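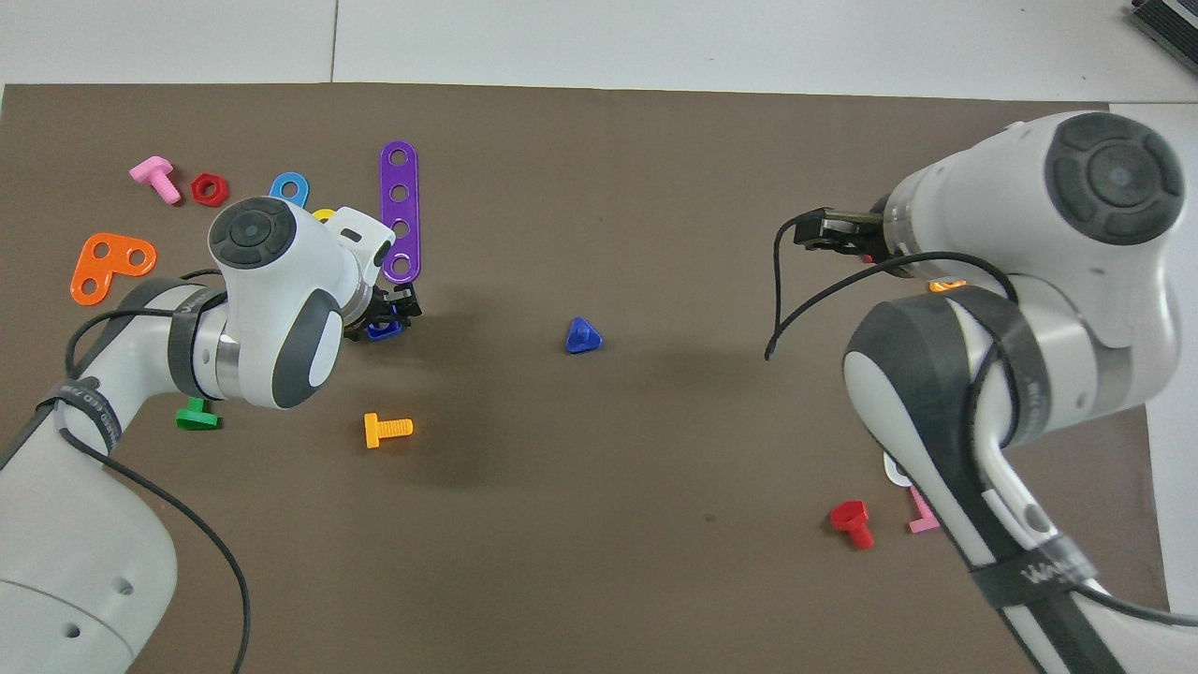 *Fung-ping Shek*

# Chapter 2. Loose Parts and Fasteners

A construction set is a small system of standard parts. Before anything is assembled, the parts have to be told apart, and most errors made in assembly begin with a part picked by color when it should have been picked by shape. This chapter sets out the terms used in the rest of the book.

## 2.1 Plates and strips

A *strip* is a long, narrow part with a single row of holes. A *plate* is any other flat part with holes. Strips are named by hole count, so the purple part with five holes is a 5-strip. Plates are named by outline first and hole count second. The orange L-shaped part is therefore an L-3 plate.
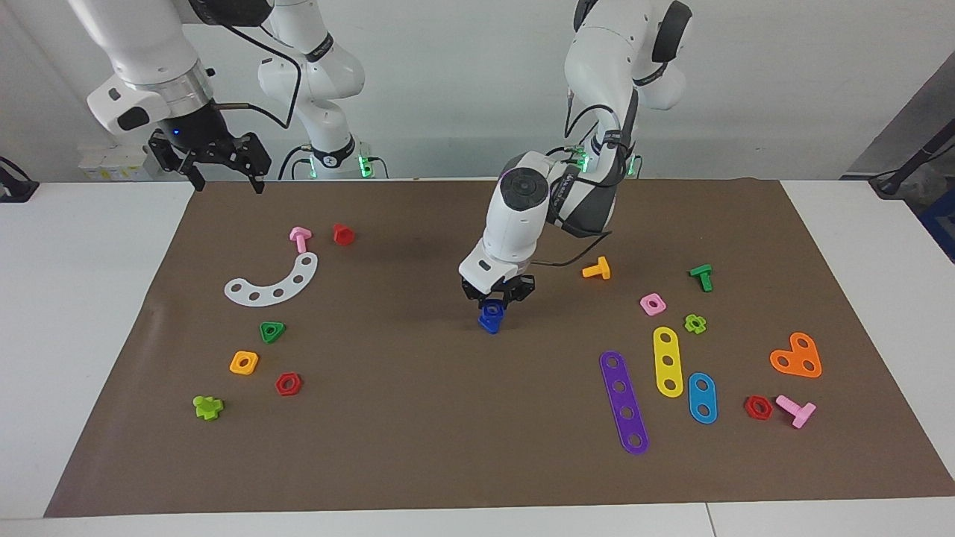
Curved plates follow the same rule. The white one has five holes along its arc and is listed as an arc-5. Note that an arc-5 and a 5-strip have the same hole count but can't be exchanged in a drawing, as the holes of the arc don't fall on a straight line.

## 2.2 Bolts and nuts

A *bolt* has a head and a shank. A *nut* has a central hole and is named by its outer shape: hexagonal, square or triangular. The outer shape determines how many flats are available for gripping. A hexagonal nut has three pairs of parallel flats and a square nut has two. A triangular nut has none, and must be held across a flat and the opposite corner.

Color carries no meaning in this book. The Rendesik and Itix parts lists assign it differently, and the exercises use both.

## 2.3 Laying out

Parts are spread on a plain mat before assembly. A bolt may be laid on its side or stood on its head. Leave enough clear space near the center of the mat to join two parts.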